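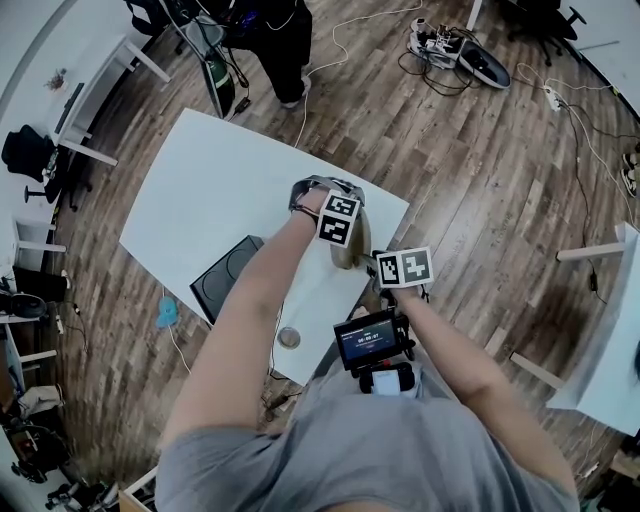 Slide 1. The fault covered in this talk is a loss of pose on one side of a hand-held gripper, which passed through our checks and reached a robot arm as a bad trajectory. The operator holds the gripper in both hands, works over a white table, and the tool's position is recovered from two marker cubes, one near each hand. The small screen on the gripper shows a timer, 00:00:07 at this point, and that readout matters later. It kept counting normally through every bad recording we found.

Slide 2. Setup at Nerkport. Recordings are made by hand, converted by the Tralto software, and replayed on an arm at reduced speed before anyone uses them further. In October the set held 1174 recordings. Replay was done on a sample only.

Slide 3. What happened. During a replay the arm moved down and to the side at a point where the operator had been holding the tool still. The fingers met the tabletop. The force limit tripped and the arm stopped. No one was inside the marked area. Damage was one bent finger and a scratch on the table. (Pause here, people usually ask about the emergency stop. It was not pressed. The arm had already stopped itself.)

Slide 4. Cause. When a forearm or sleeve covers most of a marker cube, the tracker may be left with a single face at a steep angle. A single flat marker seen that way can give two possible orientations. Tralto chose between them sample by sample, and in the bad recordings it switched. The smoothing step then turned the switch into a fast but continuous motion, so our jump check did not see it.

Slide 5. Why the screen did not help. The timer runs from the gripper's own clock. It reports that recording is on. It has no connection to tracking quality. Operators had been told to watch it, and they read a running timer as a good recording. That was our instruction and it was wrong.

Slide 6. Extent. We reprocessed the whole set from raw data. 17 recordings had at least one switch. All were withdrawn.

Slide 7. Changes. The jump check now runs before smoothing. A sample with one visible face is marked invalid. The distance limit above the table is enforced in the arm controller and no longer in the Tralto export. Drenard is testing a tone that sounds when either cube is lost.

Slide 8. Open items. The tone is hard to hear with the compressor on. Boateng has asked for the raw data and we have sent it. Leave this slide up for questions.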